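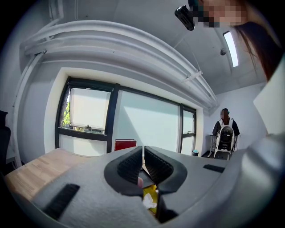 How heavy should the card be for a folded Christmas card?

Use 300 gsm for the base. It stands up on a shelf without bowing, and it still folds cleanly if you score it first. Anything much thinner sags once you add a layer or two on the front.

Making a torn-paper hill card

You will need one sheet of A4 white card, a sheet of pale blue paper at 100 gsm, scraps of white paper, a tree stamp, dark green ink and a glue stick. I used the small fir from the Flerance set and a Hoekstra ink pad, but any tree up to 4 cm tall will fit.

Cut the A4 sheet in half across the long side. Score each piece down the middle and fold it, pressing the crease with a bone folder or the back of a spoon. You now have two card bases.

Cut the blue paper 1 cm smaller than the card front in both directions. Leave it loose for now.

Tear the white scraps into strips a little wider than the blue panel. Pull the paper towards you as you tear and you get a rough white edge that looks like snow. Practise on a spare piece if you haven't done it before.

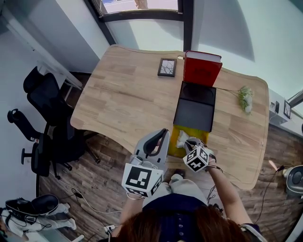
Tissues within reach at the desk.

Stamp the trees on the blue panel before any hills go on. Set them at slightly different heights, as the bottoms will be covered. Leave the ink for a few minutes. Dodo pads take longer and will smudge if you rush.

Glue the back hill first, then the front one so that it overlaps. Put glue only on the lower part of each strip and let the torn edge lift a bit. Turn the panel over, trim the overhang and stick it to the card base.

Hertta Saarela asked whether this works on dark blue. It does, but use white ink for the trees and stamp each one twice.

Finished cards fit a C6 envelope. Post them in the first week of December if they are going abroad.

Benedicta Gbeho
November 9, 2007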